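Where Does the Paper Go? A Study of Sorting Habits in Two School Buildings

Jocelyn Dizon and Brendan Flanagan
Valtness School, Environmental Studies
Submitted 23/09/2026

Introduction

Our school has had recycling for as long as either of us has been a student. There is a blue bin in every classroom and a gray one next to it, and the rule is printed on a sheet taped above them. Even so, a lot of paper ends up in the gray bin. We wanted to know how much, and if the reason was that students don't care or that the setup makes it easy to get wrong.

Valtness has two buildings. The older one is on Talavera Street and holds the lower grades and the art rooms. The newer one, which everyone calls Purnent, has the science rooms, the library and the cafeteria. They use the same hauler and the same rules, so we expected the results to be close.

Background

Porville started curbside paper pickup before it started pickup for plastic, and the school's program followed the same order. Paper is still the only thing collected separately from classrooms. Bottles and cans go in a container by the cafeteria doors.

The hauler takes clean, dry paper and flat cardboard. It does not take paper towels, paper cups, or anything with food on it. If a bag has too much of the wrong material in it, the whole bag goes to the landfill. Before this project Brendan thought paper towels were fine, and so did most of the people in our class.

Method

We collected the bags from both bins in selected classrooms at the end of the school day, over two weeks in February. The rooms were picked by drawing numbers out of a cup. We left out the cafeteria, where nearly everything is food waste, and the restrooms.

Each bag got a tag with the building, the room and the color of the bin. We then opened the bags one at a time and put every item into one of four groups: clean paper, dirty paper, plastic and metal, and everything else. Each group was weighed on a kitchen scale. Wet items were weighed as they were. We did not tell teachers which days we were collecting, but a few of them guessed after the first week.

We also gave a short survey to students in both buildings and got 378 back. It asked what goes in the blue bin, how often they use it, and what gets in the way.

Results

By weight, 65 percent of the clean paper we found was in the blue bins. The rest was in the gray bins with the trash. The buildings were not as close as we expected. Talavera did better than Purnent in both weeks, even though the students there are younger.

The most common thing found in the wrong place was notebook paper, crumpled up. The next was paper towels in the blue bin, mostly from the science rooms and the art rooms.

On the survey, most students knew that notebook paper and cardboard could be recycled. Fewer knew about paper towels. For what gets in the way, the most common answer was that the blue bin was on the other side of the room from the door. We went back and checked. In Talavera the two bins sit side by side in almost every room. In Purnent they had been separated in many rooms, usually when the desks were moved.

Bin Size and Shape

The blue bins are tall and narrow, and flat sheets tend to get crumpled on the way in. Several students wrote that they would use a low tray on a table for scrap paper with one blank side, so it could be used again before it was recycled. We looked at low plastic bins with a raised rim, which a stack of paper can sit in without sliding off.

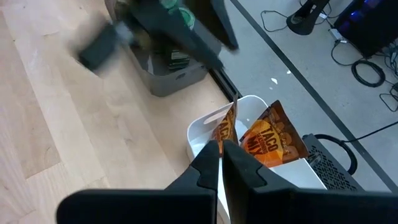 Problems With the Study

Two weeks is short, and one of them had a half day. We weighed paper towels wet, so the dirty paper numbers are probably too high. The survey was handed out in homeroom, and some students may have written what they thought we wanted to read.

Recommendations

Put the blue and gray bins together by the door in every room in Purnent. Replace the printed sheet with one that lists paper towels and cups under "no" in large type. Try a scrap paper tray in a few rooms in each building for one term and weigh the bags again afterward.

We gave a copy of this report to the front office and one to the science department. The weight tables for each room are in the binder in the Purnent library.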